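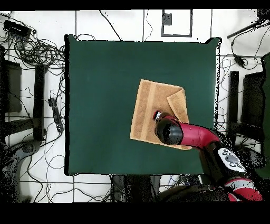 Towel folding setup, red and black arm over the green work surface.

Home | Projects | Reports | People | Contact

Progress report no. 2 – towel folding from demonstration
20 Oct 2025
Prepared by Roman Pawlak for the Vadier program office

Short one this time, we are in the middle of recording and I'd like to get back to it. Full tables go in the annual report.

Where we are. 627 demonstrations recorded since July, all by remote control. 261 of those pass review and are in the training set. The rest are either partial folds or have dropped frames, and I have asked for the partial ones to be kept. They are useful as recovery material even if they don't count toward the milestone.

Hand guiding vs remote. We said in the proposal we would compare the two. Done a first pass with hand guiding on flat folds only. Easier for new operators, first clean fold comes much sooner. But the operator's arms end up in the overhead view and that is bad for training, so hand guiding stays as a warm-up excercise and remote is what we record. Ferreira disagree with us on this and want a proper comparison before we drop it. Fair enough, we will run one on the smaller task.

Starting states. Two kinds now – towel laid out flat, and towel dropped in a heap.

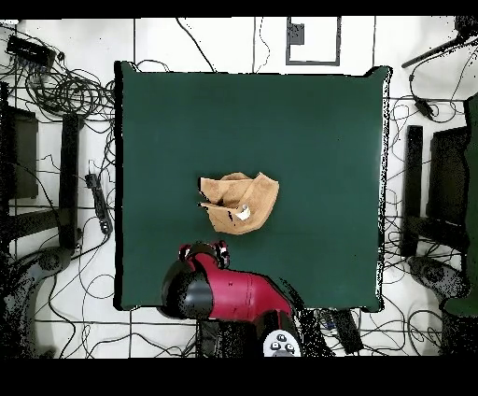 The heap starts are where the time goes. Operators spend most of an episode looking for a corner, and they all do it differently. One drags from the edge, another lifts from the middle and lets it fall. Policy trained on the mix of both hesitates over the cloth and then grabs nothing. We have written a one page operator guide so everyone opens the towel the same way. Early to say if it helps.

Delays. Lost most of two weeks to the Starel controller update, which changed the gripper closing speed without us noticing. Everything recorded in that window (278 episodes) had to be re-checked by eye. Some of it was fine. Tellton have sent the spare wrist unit, not fitted yet.

Corner lift. This is the step we review hardest.

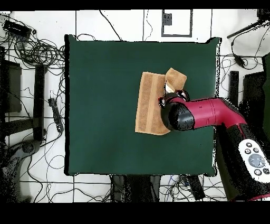 If the pinch is too deep the fold comes out with a ridge and the next grasp goes wrong, too shallow and the corner slips on the way over. Reviewers now mark the grasp point on every episode, adds about 2 minutes each but it has made the arguments shorter. Also slowed the remote handle down for this part of the motion, operators complained at first, now they leave it on.

Budget. On plan apart from operator hours, which are over. I would like to move the unused travel money across to cover it, seperate request is coming to you by email.

Next period:
- finish the heap recordings with the new guide
- hand guiding comparison, as agreed with Ferreira
- fit the Tellton wrist and recalibrate
- first trial with a towel the operators haven't handled

Need from you – a yes or no on the travel money, and whether the Vadier visit is still on. If it is we will keep a flat-start demo ready.

R. Pawlak

14 shares | 3 comments

Related reports
Progress report no. 1 – rig assembly and operator training
Notes on the Starel controller update
Operator guide, one page version
Ferreira partner meeting minutes, July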